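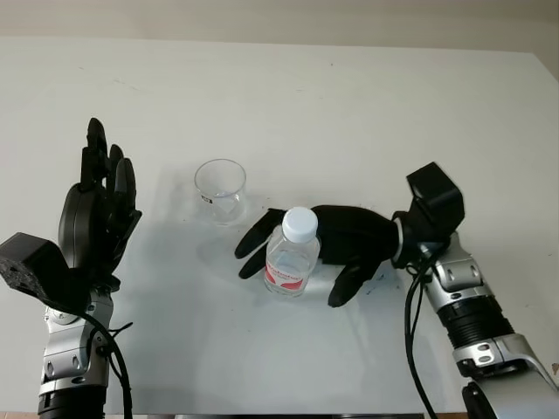
Water bottle and clear cup on the white table.

2025-06-20

I have had the white table since February and a few people have asked whether I would buy another one. Mostly yes. I've also been sorting out the cups this month, so both are going in the same post.

The table came from Adetti, the secondhand office place out past the Gikcombe turnoff. It was $134 with the legs off. I wanted something plain with a flat edge and enough depth to push things back and still have room in front of me. The tape measure said 36 inches front to back, two more than the old one. I did not think two inches would matter but I notice it every day. I can have a bottle and a cup out in the middle and still put my arms down.

The old table was dark brown and hid everything. I used to wipe it on Sundays and feel fine about it. A white one shows you what you've been living with. Crumbs, pepper, pencil dust, whatever the soles of things leave behind when you drag them. You can see specks on it in the picture at the top and that is a normal day. The marks come in two kinds, ones that move when you push a fingernail at them and ones that don't, and it took me a while to stop scrubbing at the second kind.

What I use on it

Dish soap and warm water, one small squirt in a bowl, and a cloth that has been wrung out hard. Then a dry cloth right after. If I leave it to air dry it gets streaks that only show in the afternoon when the light is low. I tried a spray cleaner at first. It smelled strong and left a film that picked up every fingerprint, so that went under the sink and has stayed there.

For the gray scuffs I use baking soda made into a paste with a few drops of water, on a damp cloth, in small circles and with no real pressure. Some come off in ten seconds. Some lighten. A few are in there for good, and I'd guess those came with the table, because the guy at Adetti said it had been in a sample room for years. I asked what kind of samples and he didn't know.

Things I have given up on:

Melamine sponges. They do lift the marks, but the spot I tested ended up duller than the surface next to it. It's at the back left corner and I keep the mail on it.

Placemats. They slide.

A clear plastic cover. My neighbor Gillespie Gunn gave me one she had cut down from her own kitchen table. It bubbled up in the middle and cups leaned on it. I gave it back in April and she has it on a workbench now.

Coasters I go back and forth on. A cold cup sweats in summer and leaves a ring, but on white the ring wipes off with a sleeve. On the brown table it left a cloudy mark that needed oil. So I don't bother with coasters for water. Coffee gets one every time.

The cups

I had too many and they were all different heights, so they never stacked. Last month I put everything that wasn't clear in a box and took it to the church sale, aside from two mugs. What's left is clear cups only. They are easy to check for cleanliness, which was the point. Hold one up to the window and you know.

The downside of clear cups is the stickers. Every one I bought this year came with a label on the front, right where your lip or your thumb goes. You can see one in these pictures still wearing its label. I keep telling myself to do them all in one evening, and then I do one and use it and put the rest back in the cupboard.

My method, for the ones I have done:

Fill the cup with hot tap water and let it stand for five minutes. The warmth comes through the wall and softens the glue from behind. Pick up a corner with a fingernail and pull slowly, flat against the cup, so the label folds back on itself. If it tears, stop, refill with hot water and wait again. Going at it while it's cool is how you end up with a layer of white fuzz.

For the glue that stays behind, cooking oil on a paper towel. Rub it in, leave it while you do something else, then wash with dish soap. I used to use nail polish remover. It works faster but I don't like it near something I drink out of, and on plastic cups it can turn the surface cloudy. Oil takes longer and has never hurt anything.

The cups I like best are from Kakevlow, bought in a pair to see if I would get along with them. Straight enough that they don't tip, a little wider at the rim so my hand fits in with a sponge. They hold just over 400 ml if you fill them to the top, and nobody should fill a cup to the top, so call it a good drink of water. I went back for more and they only had the short ones left.

Bottle and cup

I know pouring water out of a bottle into a cup sounds like extra work. I do it because I drink more that way. With the bottle I take a sip, screw the cap back on and forget it. With a cup sitting there open I finish it without thinking. The cap thing is real for me. Something with a lid on it is put away as far as my brain is concerned.

I also like that it gives me a count. One bottle before lunch and one after. I refill the bottles from the filter jug for a few days and then recycle them. The jug itself is too heavy to keep on the table, and the spout drips down the outside, and then there's a puddle under it that creeps toward the paperwork.

If you pour from a soft bottle, hold it low, near the base, where it doesn't squeeze in as much. Held around the middle and full to the neck, it will jump out at you when you take the cap off. I have soaked a gas bill this way. Set the cup down on the table to pour, too. I see people hold both in the air and it goes on their shoes.

I worked that out watching the lunch counter at Lương, where they pour water for every table from bottles and never seem to spill. The cup is always on the table and the bottle comes to it. They also bring the cup first and the bottle second, and I've started doing the same at home when people come over. It gives them somewhere to put their hands.

Where things go

With a plain table I find I care more where things sit. It doesn't have a pattern to hide in. On the brown one I had a lamp, a tray, a pencil jar, a stack of magazines and a bowl of keys, and I never noticed it was crowded. I moved the same load onto the white one in February and it looked like a yard sale. The tray went first, then the jar. The keys have a hook by the door now and I have lost them less.

The cup lives a bit left of the middle. I'm right handed, so that sounds backward, but if it sits on the right I knock it with my elbow when I turn a page. Left of center I have to reach across for it, and I've not knocked it over since I made the change. The bottle goes wherever it lands.

The wall behind is beige and was beige when I moved in. I had planned to paint it white to match and I'm glad I waited. White on white in that corner would be like eating in a refrigerator. The beige gives the table an edge to stop at.

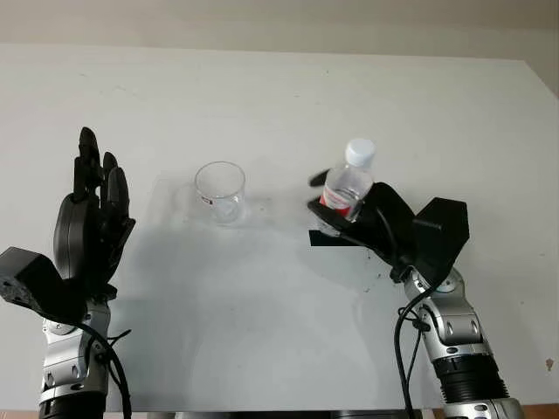 Would I buy it again

Yes, at that price. I would pay a little more for one without the scuffs, and I would look harder at the surface before loading it, preferably outside. Indoors under store lighting they all look perfect. Run your palm over it, too. You can feel dents you can't see.

If you have small kids or you cook with turmeric, I'd get a darker one. I put a curry lid face down on mine in March and the yellow took three days and a lot of baking soda to fade. It's gone now as far as I can tell, although Gillespie says she can still see it.

Next job is the rest of the labels. There are four cups left in the cupboard and I have the oil out. After that I want to do something about the chairs, which are still brown and squeak, and one of them has a screw that works its way out every couple of weeks. If anybody has a fix for that besides wood glue, leave it in the comments. I've done the wood glue.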